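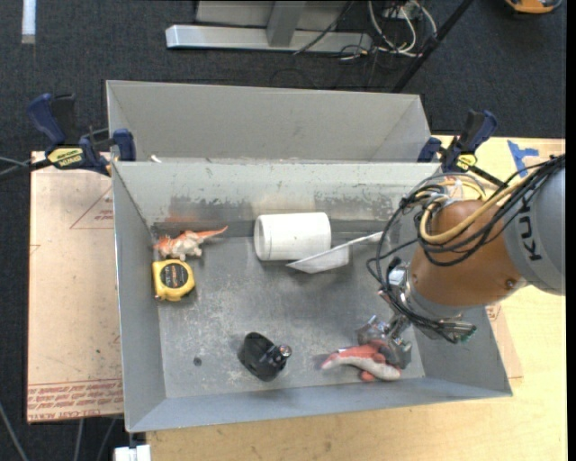
Westovdale Makers' Club, Sorting Group

December 19, 2021

Last Sunday before the holidays, and I wanted to write a little about the odd things bin, which I have been meaning to do since March.

Every workshop has such a bin, I think. In my language we have a word for it that means something like "the drawer of later." Ours is a grey metal one with sloping walls, and it has a neighbor of the same kind behind it. The metal is scuffed in many places and I find it more beautiful for that.

I like to look at what comes together in it. Today there is a tape measure, yellow, with the round black label. I think a tape measure is the thing people put down most often without noticing. Not far from it there is a small toy reptile with an orange-red back and a thin tail, and I am not sure if it should be called a lizard or a newt. Isla Tamihana says lizard. I looked for the difference in a dictionary and I am still not sure.

Then the paper roll. It is a thick one, and the end has come loose and folded over itself. At home I would fix this with a rubber band. Isla prefers a piece of tape, but tape tears the first layer when you open it, so we have a small disagreement.

The red and white toy animal is my favorite. It looks soft, and it has a pinkish end which may be a nose. Angus Partington wants to wash all the soft toys at 60 degrees, and I have asked him to please wait until I have read about it, as I once ruined a toy rabbit this way.

My rule for sorting is simple. Tools go back to the wall, paper goes to the shelf by the door, and toys go in the blue box for 7 days. After this they can be given away. I wrote the rule on a card in two languages and I hope the grammar is correct in both.

We start again in the new year, and I will bring rubber bands.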